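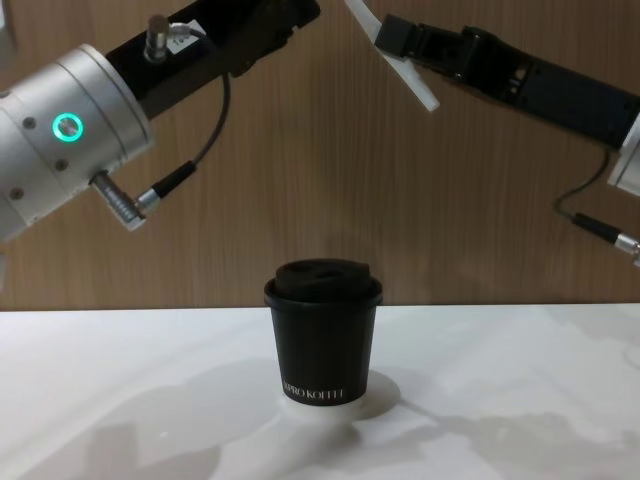 Figure 7. Cup at the handover point, both arms raised.

Home | Manuals | Jadix Counter Station | Section 4

4. Daily work with the station

This section is for the staff of the Clalley coffee counters. Before the station came, one person made the drink, closed the lid and carried the cup to the guest. Now the two arms take over the moving of closed cups. The staff still make every drink, check every lid and speak with the guests. Please read the whole section before your first shift with the station.

4.1 Start of shift

1. Wipe the white table and let it dry. Sugar on the table can make the cup stick.
2. Look at the cables on both arms. They must hang free and every plug must be fully closed.
3. Press START on the wall panel. Wait until the panel shows READY.
4. Place one closed cup with water at the handover point and run the test cycle 3 times.
5. Write the result in the shift book.

Note: The person who opens the counter is responsible for the test. It is no longer the task of the night cleaner, as it was in the first version of this manual.

4.2 Giving a cup to the station

1. Fill the cup and press the lid down on all sides.
2. Put the cup standing alone at the handover point. Remove spoons, napkins and receipts.
3. Take your hands back behind the edge of the table.
4. Press the foot switch one time.

CAUTION: Never hold the cup while an arm is coming. If the lid is not straight, press STOP first and correct it after. 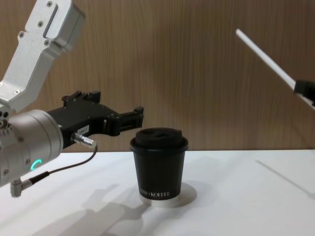 Figure 8. Left gripper with open jaws, near the height of the lid.

4.3 Checking the approach

When the gripper comes to the cup, watch the lower jaw. It must not touch the lid. If it touches, do the following:

1. Press STOP.
2. Move the arm up with the panel, in steps of 50.
3. Take the cup away and make a new drink for the guest.
4. Inform the shift leader. Do not change the height values by yourself.

4.4 Who does what

The counter person has more time between drinks than before. Midano asks that this time is used for guests and for stock, and it is not planned to give one person two counters. During the busy hours, two persons stay at the counter. Everybody learns the station, also the part-time staff, and everybody may press STOP without asking.

Clean the gripper jaws after every 500 cups. After 1,000 cups, call Kodikara service for the inspection.

Related sections
Section 3: Installing the table
Section 5: Error messages on the panel
Section 6: Cleaning and end of shift
Shift book, blank pages

Copyright Midano | Contact | Back to top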